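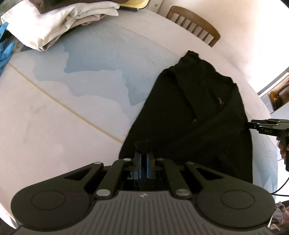 **Round table and cloths — October check, Brannigan guest lounge, Sasuvville**

Filled in at 10 in the morning, before anyone had come down for coffee. I've written more than the boxes really allow, so please bear with me, and do read the comments on the cloths even if you skip everything else.

Sheet no. 1452

**Table**

- [x] Stands level, no rocking when leaned on. *Lovely and steady. I leaned on it from both sides and then, to be thorough, sat down and wrote half of this sheet on it.*
- [x] Rim free of chips and rough spots. *Ran a bare hand all the way round. Smooth as you like.*
- [x] Gold line flush with the surface. *A fingernail passes over it without catching. Please don't let anybody go at it with a scouring pad, however well they mean — a soft cloth and a drop of washing-up liquid does the job.*
- [x] No staining on the white part. *The faint grey streaks belong to the marbling and so do the dark veins in the blue. They were reported as cracks in the last check, and I spent quite a while with a torch making sure they weren't.*
- [ ] Felt pads under the base. *One is wearing thin. Fine for now, but I'd like it replaced before the chairs are all moved for winter.*

**Cloths**

- [x] Black cloth free of holes and loose hems. *Held up to the window, nothing showing through.*
- [ ] Black cloth free of lint. *Not quite! There are a few pale specks near the middle. Black shows everything, bless it. Lint roller first, then a proper shake outdoors, and wash it apart from the white towels.*
- [ ] Folded and put away after use. *Left rumpled on the tabletop. Smooth it flat with your palms, fold it in half, then in half again, and it sits nicely in the drawer.*
- [x] Wash label readable. *Says 40, so 40 it is.*
- [x] Spare cloths in the drawer. *There are 2, both clean and smelling pleasantly of the cupboard.*

**Cleaning things**

- [x] Premo surface spray in date, lid tight.
- [ ] Pretero polish stored upright. *Found on its side behind the tea towels, with a little ring of polish on the shelf. Wiped up, bottle stood back in the tray.*

**To do before the next check**

New felt pad, lint off the black cloth, and a fresh lint roller, as the one in the drawer is down to its last few sheets. Everything else passes, and the table is a pleasure to look after.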